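Trarnholm Matt Table Paint, Slate

Product code 3624
Tin size: 3 litres
Finish: dead matt
Also in Chalk, Moss and Udow Blue

A water-based paint for desks, dining tables, shelves and cupboard tops. It goes on with a brush or a small foam roller and needs no wax or varnish afterwards. Suitable for bare wood, old paint and most primed boards. Do not use it on worktops that will have hot pans put down on them.

Clean the surface with sugar soap, rinse, and leave overnight. Sand lightly along the grain and wipe off the dust. Stir the tin well, right to the bottom, as the pigment settles in storage. Two thin coats are enough for most tables. Leave four hours between coats and a week before heavy use.
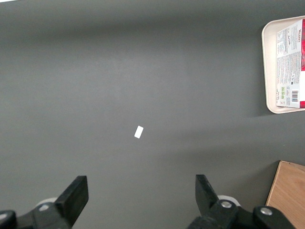 Slate is the darkest colour in the range and the one we sell most of for desks. It has a little blue in it when held next to our old Dremness grey, which has now been discontinued. As with any dark matt top, light falling across it gives paler and darker patches, and anything small and white stands out sharply. If you want a top that hides crumbs and bits of paper, choose Chalk.

Coverage: around 43 square metres per tin, one coat
Brush cleaning: warm soapy water
Price: 43.00 per tin

Sample pots hold 200 ml and come in all colours except Cáceres Red, which is mixed to order and can't be returned.

Keep the lid tight and store away from frost.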